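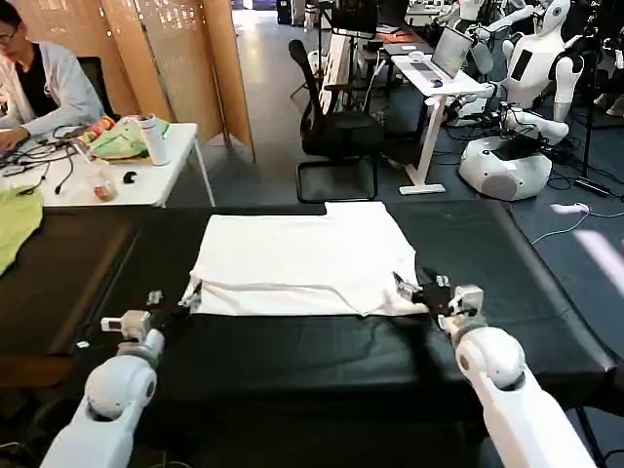 Fig. 1. White cloth on black, creases showing.

TEXT 1507 Fibres and Fabric Care
Notes for week 5, cotton: creasing, washing, wear
Anathi Moodley, Dremport campus. Updated 5 Oct 2024

These are my speaking notes tidied up a bit. Not a replacement for the reader. If something here disagrees with the reader, email me, it's probably me.

Recap from last week
Cotton = seed hair. One cell per fibre. Dries out when the boll opens, collapses into a flat twisted ribbon. The twist helps fibres grip each other when spun. Nearly all cellulose once the wax has been scoured off. Scoured cotton soaks up water, raw cotton doesn't much (the wax again). Remember the two bits of fluff in the beakers, one sank and one sat there all lecture.

Why cotton creases
Cellulose chains lie side by side, held by hydrogen bonds. Lots of them, each one weak. Bend the fibre and some bonds let go, chains slide a little, new bonds form in the bent position. Now the bend is the comfortable position. That's your crease.

Water makes this much easier. Gets into the looser regions between the tightly packed ones and lets the chains move. So a shirt left scrunched in the machine dries with every scrunch locked in. Same reason a damp shirt irons flat and a bone dry one fights you. Heat plus moisture plus pressure, then let it dry flat. Steam iron does all of it at once.

Wool is different!! Don't write hydrogen bonds only for wool in the exam, there are sulphur links as well and the fibre has a natural crimp that pulls it back. Polyester: hardly any water gets in, so it creases mostly when hot. Take polyester out of the dryer while it's still warm and hang it up straight away.

Knit v. woven
T-shirts are nearly always weft knit, single jersey. Loops. Loops move over each other so some of the bending gets taken up by the loops and not by the fibre. Why a tee looks all right off the line and a cotton business shirt doesn't. But it also stretches out of shape, and the side seams can walk around to the front after a few washes. Called spirality. Comes from leftover twist in the yarn plus the way it was knitted. Have a look at your own tees tonight, hold one up by the shoulders.

Jersey curls at a cut edge too. Toward the back at the sides, toward the face at top and bottom. Matters for anyone doing the sewing elective.

Weight: the Venter tee we handed around is 139 grams per square metre. Light. The Keteler one is heavier, felt stiffer, most of you liked it better. Worth asking yourself why. Weight isn't quality on its own. Fibre length and yarn evenness tell you more about pilling.

Easy-care finishes
Resin finish, cross-links the cellulose chains so they can't slide. Bend it and the links pull it back. Trade-off every time: fewer creases, weaker fabric. Cross-linked fibre can't share the load as well so it tears sooner, and rubs through at collars and cuffs. Older finishes also let go of formaldehyde, the fishy smell in a new pair of work pants. Newer ones are lower. Wash before wearing anyway.

Liquid ammonia treatment, see reader p. 22. Swells the fibre, rounds it out. Softer. Often done before resin so you can use less of it. Not the same as mercerising, that's caustic soda, people mix these up evry year.

Shrinkage
Two kinds, learn both.
Relaxation shrinkage. Fabric is stretched during knitting and finishing, then goes back when wet and tumbled. Mostly over after the first few washes.
Felting shrinkage. Wool, not cotton. Scales on the fibre lock together. Keeps going as long as you keep abusing it.
Cotton jersey usually shrinks more in length than in width. Can even get wider. So the tee that's now short and boxy isn't your imagination.

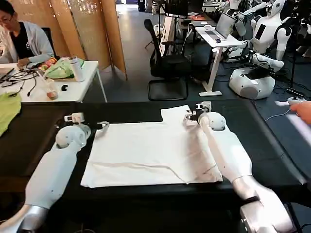 Whites and how they go off
Cotton isn't white to start with, it's creamy. Bleached with peroxide, then usually an optical brightener on top. Brightener absorbs UV and gives back blue light, and the eye reads bluish white as cleaner. Washes out and breaks down in sunlight over time, then you're back to the cream colour and everyone says the shirt has yellowed. Partly true.

Other causes:
- Greying. Soil lifted off in the wash then dropped back on. Too little detergent, too much in the drum, hard water.
- Yellow under the arms. Sweat, skin oils and aluminium from antiperspirant. Chlorine bleach often makes it worse. Oxygen bleach and a long soak.
- Iron in bore water. Brown spots. Chlorine bleach sets these, use an acid rust remover.
- Storage. Skin oil you couldn't see when you put it away, turns yellow in the cupboard by next summer. Put things away clean.

Protein stains (blood, egg, milk) cold water first. Hot sets them. Grease wants warm water and detergent. Mud, let it dry and brush it off, then wash. Tannin (tea, red wine), not bar soap.

Folding, briefly
Came up in the August group so adding it here. Fold in the same place every time and you get wear on that line, worst in resin finished cloth. Museums pad the folds with acid-free tissue or roll the textile. At home just change where you fold the good tablecloth now and then. Knits folded, not hung. Wovens can hang.

For the prac
Bring one old white cotton item you don't mind cutting. Laundry pen. Lab coat. We'll do the crease recovery angle test, dry and then wet, on treated and untreated swatches from Prernonero. Specimen folded under the load, load off, wait, read the angle. Bigger angle = better recovery. Cut some in the warp direction and some in the weft and LABEL them, last year half the class coudn't tell which was which.

Write up, 300 words max, one table. Say which finish you'd choose for hospital sheets and which for a dress shirt, and what you give up in each case. Reader chapter on dyeing before next week please, the whole chapter.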